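My kitchen drawers finally got to me in January. I pulled out 90 lids, matched them to the tubs I still own, and gave the orphans away. It took a whole evening and two pots of tea!
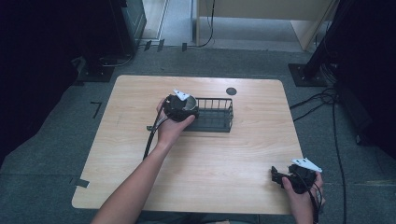
Nazanin Bagheri

What worked best was giving every small thing a home with sides. I like open wire baskets (you can see what's in there without digging), and I keep mine on a low shelf by the stove. Tea goes in one, packets of seeds in another. Next month I'm tackling the hall closet, so send me your coat hook ideas, please – I need them.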